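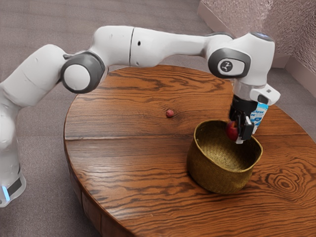
Ollel, January 17, 2023

# Tresten Planner 9

Tresten is a motion planning package for single-arm pick-and-place work. It takes a target object and a place to put it, and returns a path that the arm controller can run. The same planner runs against the simulator and against real hardware, so a task can be set up on a desk before any cell time is booked.

The apple and basket task ships with the package as a starter scene. The arm holds the apple over the mouth of the basket, with the carton standing close behind the gripper. The carton is treated as an obstacle during the approach and the release.

## What's new in this version

- Open containers can be given as a rim and a floor. The planner no longer fills them in as solid blocks.
- Release height is set per object. The old global setting is still read if it is present.
- Wrist limits are checked along the whole path. Earlier versions checked the end points only.
- Scene files now hold the random seed, so a failed run can be repeated.

## Included

- Planner library and command line tool
- Scene editor
- 209 starter scenes, tabletop and shelf
- Log viewer with step-by-step playback

## Settings

| Setting | Default |
|---|---|
| Planning time limit | 400 ms |
| Path smoothing | on |
| Carry speed | half of arm maximum |
| Obstacle margin | set per scene |

Small items left on the table are ignored unless they are added to the scene file. If an arm has to pass low over the surface, add them.

## Known issues

Error 403 at startup means the license server refused the seat. Restart the Cusico license tool and try again. Playback in the log viewer can lag on long runs. A fix is planned for November.

## Ordering

Licenses are sold per seat through Ortner. Version 8 seats carry over at no charge. For site licenses or help moving old scene files, write to Tamsin Hapeta on the Tresten desk.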